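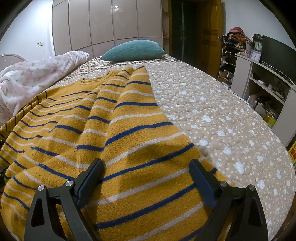
Aksel Oddsson wrote in to say his fingers always closed crooked, one pad getting there before the other, and that new springs made no difference. Springs are rarely the cause. Check the pivots first.

Setting up the fingers on the Tilar hand-held gripper

Tools: 3 mm hex key, calipers, threadlocker, fine sandpaper.

1. Lay both linkages flat and push each pin through by hand. If a pin needs a hammer, the hole is too tight. Sand it a little and try again.

2. Fit the left finger, then the right. Leave all the screws a quarter turn loose.

3. Squeeze the trigger slowly until the pads touch. They should meet flat. If one leads, loosen the trigger link on that side and move it back one notch.

4. Tighten the inner screws, then the outer ones. Work the trigger again after each screw. 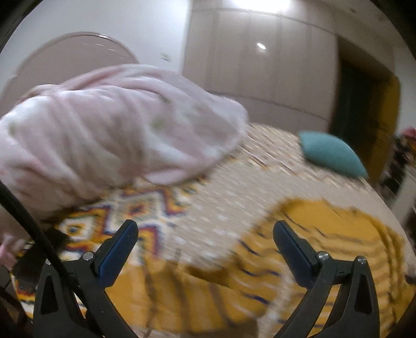

5. Put one drop of threadlocker on each screw and leave it overnight. My first set came loose after 47 squeezes because I skipped this.

6. Glue the contact pads on last, with the ribs facing in. Clamp for up to 5 hours.

Knitwear is a good first test. Pinch a single fold, lift, and let go. If the knit snags, look for a sharp edge on the pad backing and file it down.

Search this site Go

Comments (3)

Hellow: Do the pins need grease?

Kárason: Dry is fine on mine. Grease picked up lint.

Cuvdale: Step 3 fixed it. One side was two notches out.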